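Threads > Home & Play > Horácio Tavares

Horácio Tavares
21 June 2024
So we finally did something about the play food, my friends. It had been living in a plastic bag behind the sofa since April, and every time my daughter wanted to open her shop she had to tip the whole bag out on the rug first, which I'm sure the neighbors downstairs just loved.
2 comments · 103 likes

Horácio Tavares
The answer was a basket my aunt had used for bread for years (she brought it back from a market in Drultham and would like everyone to know it was a bargain). It's low enough for small hands, and it goes up on the counter when the shop is closed.

Horácio Tavares
House rules so far: everything goes home to the basket before supper, and whatever the customer has ordered goes on a dish. She is very strict about the dish! I tried to take my lunch straight from the basket on Tuesday and was sent to the back of the line.
476 likes

Horácio Tavares
Today's order was fruit, one piece, on the blue dish, and the carrot stays in the basket because carrots are for soup and soup is tomorrow. I don't make the menu, I just pay for it.
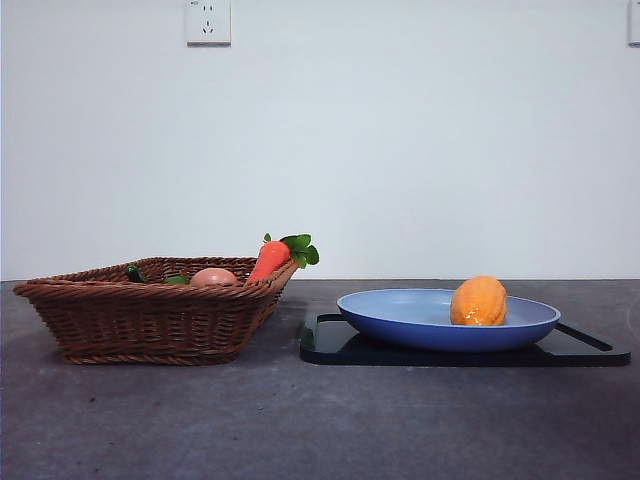
Afonso Cunha: We tried a basket too and ours filled up with socks and crayons inside a week. Does yours really stay just food?

Horácio Tavares
Mostly, Afonso, though I did find my car keys in there on Monday, so check yours before you leave for work.
Share · 2 shares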